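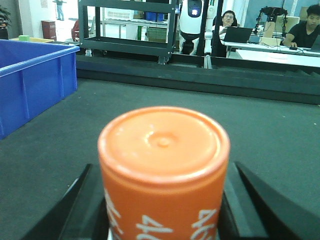 I have come to believe, after a good many years of moving house and helping my cousins move theirs, that a household needs far fewer matching bins than the stores would like us to buy. My shelves in Layug never matched, and I was fond of them anyway! A blue crate, a white basket and a plain cardboard box can live together quite happily, and you learn each one by its color (I do, at least) long before you would ever get around to reading a label. Rosalinda Galang spent 315 dollars on a matching set and still calls me to ask where she put the tape.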